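Two Weeks with the Skideo Hand-Held Grippers
Review by Milagros Acuña, Mar 14, 2021

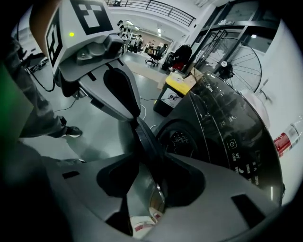

I have been wanting a decent pair of hand-held grippers for longer than I'd like to admit, so when Eylül Şimşekoğlu told me she had a set of the Skideos and would let me run them side by side with our old Carrasco pair, I cleared my desk and said yes before she had finished the sentence. We do household tasks, mostly laundry and kitchen work, and what I care about is whether a person can hold the thing for a whole afternoon and still get clean demonstrations at the end of it. The laundry sessions are the hard ones. You are down at the level of a front-loader like the Midea, reaching toward that round opening, and the marker cube on top of the gripper sticks up higher than your hand thinks it does. I bumped it on the rim of the door more times than I care to say in my first session, and then I got used to it and mostly stopped.

Let me start with the fingers, which I love! They are long and slim with a black pad on the inside, and they come together right at the tip, so you can pick up a single sock by the cuff (the Carrascos always wanted to grab the sock and its neighbor). Thin fabric is where I noticed it most. I could peel one pillowcase off a pile without the rest coming along, and when I let go it dropped where I wanted it. With heavier things, a soaked bath towel for instance, the fingers flex a little more than I'd like, and I ended up using both hands and lifting slowly.

The housing is big. I have small hands, and Eylül has larger ones, and we disagreed about it the whole time. She finds the wide body steadying and says her wrist stays quieter. I find it a lot of plastic to steer around a doorway. After 40 minutes I wanted a break, and with the Carrascos I can go an hour, though in fairness I've had years to get comfortable with those.

Tracking was very good. The markers on the cube are printed large and crisp, and we lost them only when one of us turned a hand nearly upside down or got deep inside the drum. The little green light on the front of the cube is a nice touch, bright enough to catch from the corner of your eye while you're working. I'd still like a sound as well, for those moments when your head is practically in the washer.

Now the cables. I do wish they were longer, or gone altogether! We had ours running across the floor, and I spent a fair amount of attention on where my feet were. Stukgate sells a clip that holds the cable against your forearm, and I would buy two of those on the same day you buy the grippers.

The pair cost us 1370 dollars from Skurncombe, who packed them well and answered my one silly question about charging the same morning. It's more than I paid for the Carrascos, and I think the fingers alone make up a good part of the difference.

Eylül is keeping hers on the laundry station. I've ordered a set for the kitchen, and I'm going to try them on cutlery next, forks first.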